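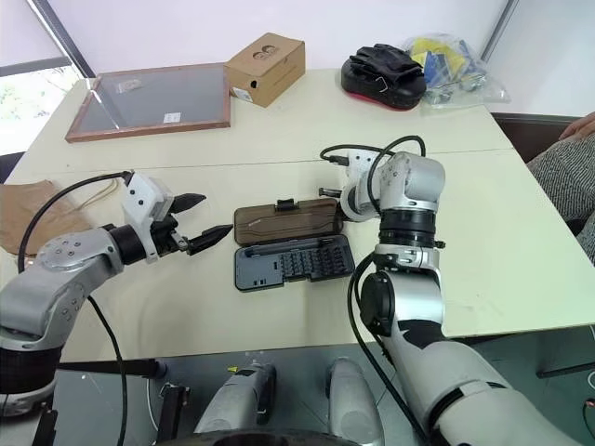
How to get a stuck or stripped screw out (and which tricks to skip)

Most advice on stripped screws is written by people selling something, or copied from people selling something. I fix doors, hinges, cheap furniture and the odd bicycle, and I've tried nearly all of the popular tricks on screws that were truly stuck. A few work. Several work only on screws that would have come out anyway.

The order below matters. The gentle methods come first, and each one leaves you enough metal to try the next.

Step 1. Stop turning

Once the bit slips, take it out of the screw. Every further slip rounds off the recess a little more, and a power driver can finish the job in a second. If you've been using one, put it down. You want a hand driver with a thick handle for everything up to step 6.

Step 2. Check that you have the right bit

I would guess half the "stripped" screws I'm shown are fine. The person was using the wrong bit. A cross-shaped recess can be Phillips, Pozidriv or JIS, and they look close enough to fool anyone in bad light. Pozidriv has four small extra lines between the arms of the cross. JIS turns up on Japanese bikes, cameras and older electronics, often with a small dot on the head, though plenty of them leave the dot off.

Clean the recess with a pin or a dental pick before you judge the fit. Paint and sawdust keep the bit from seating. Then try the next size up. A PH2 wobbles in a PH3 screw but will still turn it just often enough to make you think it's correct.

A word on big bit sets. My Bratia set has 59 pieces and I use nine of them. The box makes a lot of the number, but it doesn't say that the tips are soft, and two of the ones I need most were twisted within a year. Four or five good loose bits in the common sizes would have served me better. Look at the tip under a lamp. If the edges are shiny and rounded, throw that bit away, however nice the case is.

Step 3. Push harder than you turn

Put your weight behind the driver. On a door, lean on it with your shoulder. On a small item, set it on the floor so you can press straight down. About three quarters of your effort should go into pushing. Turn slowly and stop as soon as you feel the bit start to climb.

Try tightening by a hair first. I thought this was folklore for years, but it does seem to crack paint and light rust loose, and it uses the side of the recess you haven't chewed up yet.

Step 4. Shock it

Hold the driver in the screw and hit the end of the handle with a hammer, three or four firm taps. Use a driver made to be struck, with a steel shank that runs through the handle. The tapping seats the bit deeper and can break the grip of rust. Don't do this on electronics, ceramic, or anything held up by old plaster.

A manual impact driver, the kind you hit to make it turn, is the one special tool I'd tell you to buy. It has saved me more brake disc screws than everything else put together.

Step 5. Penetrating oil, with patience

Oil works on rust. It does nothing for a screw in dry wood or one held with threadlocker, and it will leave a stain you can't sand out. If you do have rust, put on a few drops, tap the head, and leave it overnight. The "wait five minutes" on the can is optimistic. I have used the Skadinus spray and a no-name can from the hardware store, and I couldn't tell you which was which from the results.

For threadlocker, use heat. A soldering iron held on the head for a minute or two will soften most of it. Keep heat away from oil, plastic and finished wood.

What about the rubber band?

You lay a wide rubber band over the recess and press the bit through it. It's in every list. In my experience it works on a screw that is slightly worn and not very tight, which is to say a screw that step 3 would have handled. On a tight one the rubber shreds and you get to pick it out with tweezers. Try it if you like, since it costs nothing. Steel wool is about the same. Valve grinding paste, the gritty stuff, is better than both, and a dab on the bit gives real bite.

Superglue on the bit? I've glued a bit to a screw twice. It let go both times.

Step 6. Grab it or cut it

If the head stands proud of the surface, even a little, clamp locking pliers on it and turn the whole thing. This is the most reliable method on the page and it's strange how often it comes last.

If the head is flush, cut a straight slot across it with a rotary tool and a thin disc, then use a wide flat driver. Wear eye protection. Mask the surface with two layers of tape, and expect a scratch anyway.

Step 7. Screw extractors

Here I part ways with most guides. A screw extractor is a hard, brittle, reverse-threaded plug that you drive into a drilled hole. In big bolts they're good. In small screws they snap, and then you have hardened steel stuck in your screw and no drill bit you own will touch it. My friend Chun-yin Leung swears by his Lui extractors, but he works on trailers, where everything is the size of a thumb.

Below M5 or so I skip them and drill the head off. Start with a bit the same width as the shank, go slowly, and stop when the head comes free. Lift the part away, and you'll have a stub to grab with pliers.

Putting a new screw in

Don't reuse the damaged one. In wood, if the hole is now too loose, fill it with glued matchsticks or a piece of dowel, let it dry, and drill a pilot hole. In metal, run a tap through the threads before the new screw goes in. Choose Torx or hex heads if you can get them in the right length. They can be ruined too, but you have to work at it.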